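What the cup station changed on second shift

Posted Wednesday, March 29, 2023

I have worked in packing cell design at Balano for long enough to have seen three kinds of automation arrive. The first two replaced a motion with a machine and moved the person to the end of the line. The third one asks the person to do the motion many times over with a gripper in each hand, and then tries to learn it. 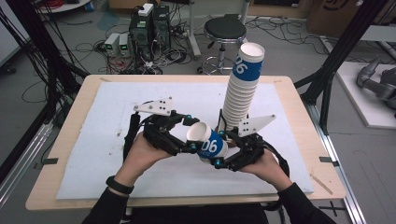
The motion in question is cup handling. Modberg, our largest customer for mixed catering kits, wants paper cups separated, checked, and restacked in counts that change from order to order. A dedicated denester handles one cup size well and the rest badly. People handle all of them, but the work is repetitive, and it is the task with the highest rotation rate in the building. Operators swap out after 80 minutes.

So the plan was to collect demonstrations. An operator holds a gripper in each hand, works a stack on a white board, and the jaw positions are recorded. Those recordings train a policy that runs on arms with comparable jaws. The first target was 300 clean demonstrations per cup size. We reached that in October and then found that the number mattered less than the spread. If every demonstration starts with the stack in the same spot, the policy is good at that spot. We went to 800, with the stack moved between takes, and the results became usable.

Some notes on the work itself, for anyone setting up something similar.

Paper cups are a poor first object. They deform under the jaws, they nest tightly, and a tall stack leans. The operator compensates for all of this with the wrists and does not notice doing it. With bare hands you feel when two cups have come off together. With grippers you feel very little, so you watch the rim. Everyone slows down in the first week. Most people get back a good part of their speed, though never all of it.

Regrasping a cup that has gone over on its side takes both hands and is worth recording on purpose. Our early set had almost none of these because operators were throwing out any take with a dropped cup. The arms then had no idea what to do with one. We changed the instruction to keep going and recover, and the discard rate stopped being a useful measure.

Cable routing needs more thought than we gave it. A cable that pulls on the left hand changes how the left hand moves, and that ends up in the data.

Now the staffing side. Nine operators have been through the station. Wanting Zou was the first, and she wrote most of the procedure we use, including the rule that an operator can reject their own take without giving a reason. The title on the job posting is still "packer", and the pay grade has moved up one step. I think it should have moved two. The skill is closer to what we used to call setup technician – judging which variations are missing and producing them on request.

There is also the question the operators raised at the first briefing: what happens to the cup line when the arms are good enough. Management's answer was that headcount on second shift is fixed through the Liao contract. That is an answer with an end date. I have asked for the demonstration hours to be counted toward technician certification, so that the people who did the teaching have something on paper. The request is with Polach, who run our training program, and I have had no reply yet.

Current state: the arms take 100 cups at a stretch on the two smaller sizes, with one person supervising two cells. The large size still goes by hand. Next month we start on lids, which have a thinner edge and slide on the board, and I expect the first set of recordings to be thrown away.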